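Regex tips for cleaning up a household inventory spreadsheet

Most home inventory lists start tidy and drift. Ours had 426 rows by August, and half the dates were typed three different ways. A few search patterns fixed most of it. All of these work in any editor or spreadsheet with a regular expression option in Find and Replace.

Turn on the regex option first. It is usually a small box marked .* next to the search field. Work on a copy of the file.

Trailing spaces: search for \s+$ and replace with nothing. In a plain text editor use [ \t]+$ instead, or you may lose blank lines you wanted to keep.

Double spaces: search for two or more spaces with [ ]{2,} and replace with one space.

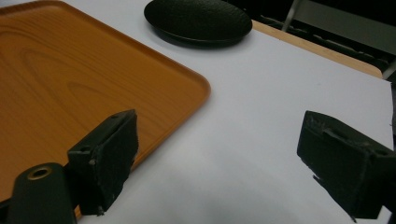 Prices: to find entries with a comma in the thousands, search for (\d),(\d{3}) and replace with $1$2. That turns 1,000 into 1000, and the column will sort properly. Some programs want \1\2 in the replace box.

Room codes: we use one capital letter and three digits, such as K200 for the kitchen. The pattern ^[A-Z]\d{3}$ matches a correct code when the cell holds nothing else. Sort the column afterward – the bad ones tend to gather at the top or bottom.

Names with accents: [A-Za-z]+ will not match all of Ngô or Hằng Tăng. Use \p{L}+ if your program supports it.

Model numbers: search for \b737\b to find that number by itself. Without the \b marks you will also get 7370 and 1737.

Save the patterns that work in a text file, one per line, with a short note on what each one does. Run them in the same order each time, spaces first.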